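Kitchen diary, November

Up before six again. The fish man was late and the bread man was early, so I was signing for one and on the phone to the other.

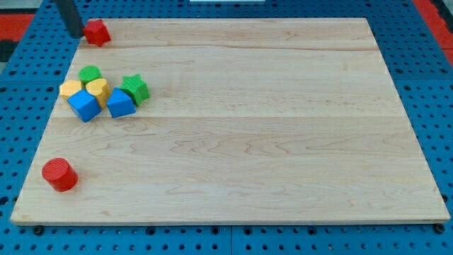
Friday, before opening

Ana had the stockpots on when I got in. She wants the lentil soup on all winter and I have agreed, as long as we stop calling it soup of the day. It has been soup of the day for three weeks. It can go on the printed menu with a proper price next to it.

The walk-in fridge is holding its temperature since the new door seal went on. The bill was 188, which I paid out of the till and must remember to write up. I put the receipt under the tray of lemons and then moved the lemons, so it is somewhere in the dry store.

Jarkelis sent the wrong flour. We asked for the strong white and they brought plain. Farah tried one batch of flatbreads with it and they tore when she folded them, so those went to staff lunch with the end of the aubergine. The driver says he can swap it on his next run. I would like him to do it sooner but he has the only van going in our direction.

Nadine Nassar rang at ten. She is the one who booked the whole back room for her parents' anniversary and she has now changed the menu for the third time. The lamb stays, the rice stays, the stuffed peppers are out and she would like the chicken livers with pomegranate. Her father does not eat peppers and never has, apparently, and her mother only mentioned it last night. I said yes to the livers. I said no to bringing their own ice cream. She took it well enough. I still have to ask her about the two cousins who don't eat garlic.

After lunch

Quiet until one and then everybody together. Two tables of office people who all wanted separate bills, and a man on his own who ordered the mixed grill for two and finished it. Farah was on the grill and kept up. The card machine dropped out once and came back without anyone touching it.

We ran out of the green sauce at half past one. I make it in the morning with parsley, coriander, green chilli, lemon and a lot of garlic, and a full tub normally lasts until evening. People have started asking for a second pot of it and we have never charged. Ana says we should. I don't want to be the sort of place that charges for sauce, but coriander has gone up twice this autumn and the tub is not a small one. Left it for now. I will make two tubs tomorrow and see what is left at closing.

Did the books between three and four. The rent goes up in the new year and the oven needs paying off before then. There is 3000 still owing on it and I had hoped to have it down to 2000 by this point. The summer was slow, with the road up outside for most of July. October was better than last October. If the December bookings hold we should be about where I wanted to be, only later.

Uren came by to look at the extractor. It has been rattling since the weekend. He says it's a loose bracket and he will come back on Monday morning with the right bolts, before we light anything. He had coffee and a piece of the semolina cake and took another piece home for his wife. He always asks for the recipe and I always tell him it is on the back of the semolina packet, which it more or less is. I use yoghurt where they say milk and I leave the syrup to go cold before it goes on.

Evening

Full by eight. We turned away a party of six who had not booked, and I was sorry about it, but the only space was by the back door and it was raining. They said they would try again next week. I gave them a menu.

The livers went on as a special so I could practise before the anniversary. First pan was overdone. The second was right – hot pan, not too many at once, molasses in at the very end. Sold every plate. Table by the window sent back a note with the bill saying they were good, and asked whether the flatbread was ours. It was, from the last of the proper flour.

Ana dropped a tray of glasses at nine and cut her thumb, not badly. Plaster and a glove and she carried on, though I told her to sit down. I swept up. We are now short of the small tumblers and will be using the ones from the old set, the ones with the thick bottoms.

Closed at half eleven. Floors done, bins out, chickpeas in to soak. Need to ring about the lamb first thing, and find that receipt.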